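The Case for the Shallow Tray
Opinion — Esperanza Ferreira, Workplace Standards, Baro Technical Services

Discussion of workplace order tends to center on large purchases. Organizations approve shelving systems, labeling software and wall-mounted cabinets, and then leave the surface of the bench to take care of itself. It is the view of this office that the bench deserves first attention, and that the most useful item to place on it is a shallow, open tray in a strong color.

Small electrical parts are easily mislaid. A push button, a control box and a circuit breaker differ in size and shape, and no single drawer divider suits all of them. When the Hunden site reviewed its stores in December, the register listed 2,003 loose items, many of them held in deep bins where the lower layers had not been seen in months. A tray with low sides does not permit this. Its contents lie in one layer and may be read at a glance.
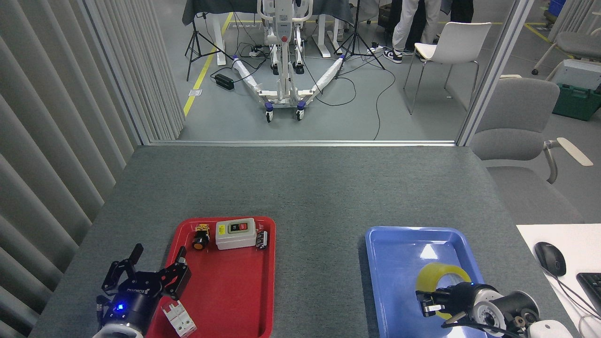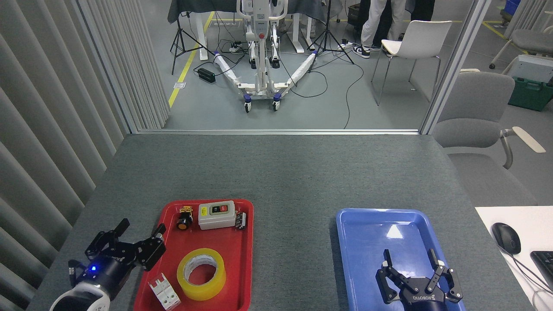 A red tray and a blue tray on gray carpet, with electrical parts and a roll of packing tape.

Color matters more than is commonly admitted. Our recommendation is that each bench carry two trays of different colors and that the meaning of each be settled in writing. At Trajkovski, red is for items awaiting sorting and blue for items released. Other sites may choose differently, provided that they choose. A color whose meaning changes with the shift is worse than no color at all.

Some managers object that open trays collect dust and invite clutter. The first point is fair, and lids should be used overnight. The second we do not accept. Clutter in a tray is visible and will be dealt with; clutter in a cabinet can survive several audits.

We would also ask that packing tape be treated as a bench item with an assigned place. In 12 of the 14 work areas surveyed at Sikirer, tape had no listed location — staff borrowed it from the next bench and it seldom came back. The remaining two areas kept it in a tray with the parts, and we see no reason to require anything more elaborate.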